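### 3.2 Keeping the simulated cell in shape

I'll be upfront that most of our time on this project went into looking after the cell, and much less into training anything. Our two-arm setup lives entirely in simulation (we call the build Surach), and it needs about as much fussing over as the hardware cell in the Vesberg lab! Each arm has a two-fingered gripper, and before any batch of episodes we load the home pose with both grippers open over the table, the red ball and the little white box set down between them.
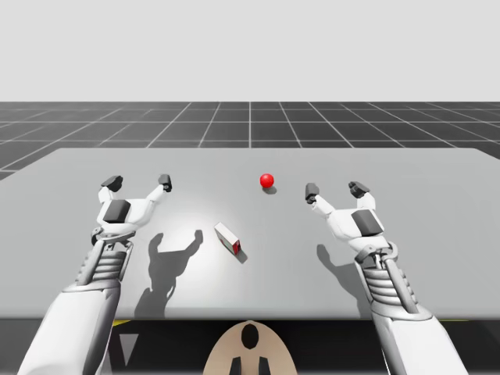

Haiyan Wan wrote the reset script, and I still run it by hand the first time after every change to the arm model, mostly out of habit. It reloads the joint offsets, drops the objects at their start positions and lets the physics settle for 234 steps. We began with far fewer, and the box kept creeping during the first second of an episode (that cost us 281 episodes, which we threw out and recorded again).

Fingertips were the other headache. The dark pads have stepped ridges on their inward faces, and our old collision mesh smoothed all of that away, so contacts landed in odd places. Guangming Feng rebuilt the mesh from the visual model, and now we look at the open fingers up close over bare table, as in Figure 4, before we sign off on a build. 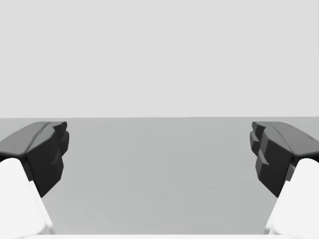 ### 3.3 Checks between batches

After every 391 episodes we stop and compare the joint offsets with the saved ones.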